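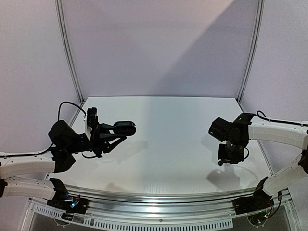 *La table blanche, plateau presque entièrement dégagé.*

J'ai passé une bonne partie du mois d'août à revoir ma façon de ranger. Je travaille maintenant avec une règle simple : le soir, rien ne reste sur un plateau blanc. Les vis vont dans les boîtes Clonel, huit au total, étiquetées au feutre. Les chiffons vont dans le tiroir du bas.

Pour le nettoyage, j'utilise de l'eau tiède et un peu de savon noir. Hok-lam Ng m'avait conseillé l'alcool ménager, mais je trouve qu'il laisse des traces. Un passage au chiffon sec ensuite, en partant du fond vers l'avant.

Il me reste à trier un carton de visserie, plus de 1000 pièces mélangées. Peter Hájek veut bien récupérer les doubles. Je compte m'y mettre vers 9 h demain, avec du café.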